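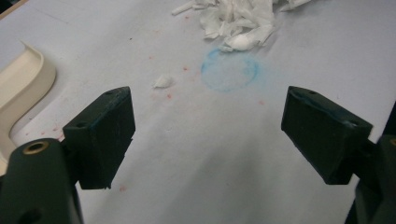 **Figure 3.** Pale paper covering the work surface.

Folding habits, as we came to learn over many pleasant afternoons in Luneo, are wonderfully stubborn things, and most of the 46 adults who sat down with us folded a letter just as they had been taught in school. We covered the work surface with a sheet of pale paper, as in Figure 3, and kept to that for all 50 sittings (four people kindly came back for a second one in February). Older folders creased toward themselves, while 17 of the younger ones turned the page first.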